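Stone benchtops – is Trirwood's sealer worth the money?
Kitchens and Bathrooms > Benchtops and Splashbacks

gumleaf_reno
Fri 15 February

We're finally doing the kitchen and the other half has her heart set on marble for the island. The showroom bloke at Trirwood says their sealer lasts 12 years, one coat, never think about it again. It's $149 for a bottle that looks like it would do half a bench. I've been sold miracle coatings before (the deck still looks like a peeling sunburn) so I'd like to hear from people who have lived with the stuff and aren't paid to like it.

Also had a quote from Semorden for an engineered top in a marble look. Cheaper, but I can't find anyone who has had one longer than a year.

tassie_tiler
Twelve years on what, though? A bench in a display home where the only thing that touches it is a fake lemon? Ask him for the warranty in writing and read the exclusions. When I last read one of those, acid, heat, oil and "abrasive contact" were all out. So you're covered for looking at it.

Sealer slows down stains. It does nothing for etching. Vinegar, wine, tomato, lime juice, all of it will dull a polished marble, sealed or not.

marblemad
Bit harsh. We've had honed marble for seven years with two kids and I'd put it in again tomorrow. Yes it has marks. So does the floor, so does the couch. I reseal when water stops beading and it takes me a quiet Sunday morning. I used the Akano one from the hardware shop, $20, and I can't see why you'd pay Trirwood's price.

tassie_tiler
You said honed. He's looking at polished, I'd bet. Different story. Etching hardly shows on honed.

gumleaf_reno
Polished, yes. She likes the shine.

marblemad
Then see it in a big piece before you sign anything. The little sample squares tell you nothing about how the colour and veining come up across a whole table or bench. And have something ordinary standing on it, salt and pepper or whatever lives on your bench, or you'll be judging an empty slab under shop lights.

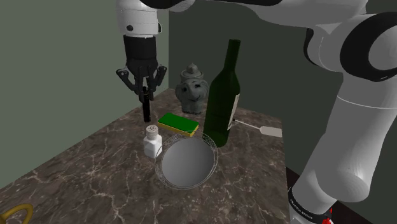

Page 2 of 7

lodhi_fan
Has anyone mentioned Lodhi? They do a porcelain slab in a marble pattern and it's bulletproof. We put hot pans straight on ours.

tassie_tiler
No slab is bulletproof. Porcelain chips on the edges, and the pattern is often only printed on the top, so a chip shows a different colour underneath. I've repaired enough of them. Good product, but please don't tell people to put hot pans on it when they haven't read their own care sheet.

lodhi_fan
I've read my care sheet, thanks. It says heat resistant.

tassie_tiler
Resistant is a sales word. Use a trivet.

backyardbarista
I'm with the tiler on the sealer but not on the rest. Every thread on here goes the same way, somebody asks about marble and they get scared into a grey bench they don't like. The coffee corner in our place is marble and it has rings on it. Visitors have never said a word.

For what it's worth I rang Trirwood last year about the one coat claim. The person on the phone said "up to" and then said it depends on use. I asked what kind of use and got put on hold. Gave up and bought the Akano as well.

gumleaf_reno
"Up to" was definitely not on the brochure. I went and checked.

Okay, so far I have: skip the expensive bottle, ask about honed, go and look at a full slab. Any word on the Semorden top?

marblemad
My sister-in-law has one. Looks fine from the doorway. Up close the veins repeat, and once you've spotted it you keep seeing it. She doesn't care, I would.

tassie_tiler
Get an offcut. Leave half a lemon on it overnight with a splash of red wine next to it and see what you've got in the morning. Do the same with the marble. If the shop won't give you an offcut, find another shop.

backyardbarista
Turmeric too. Turmeric is the one that got us.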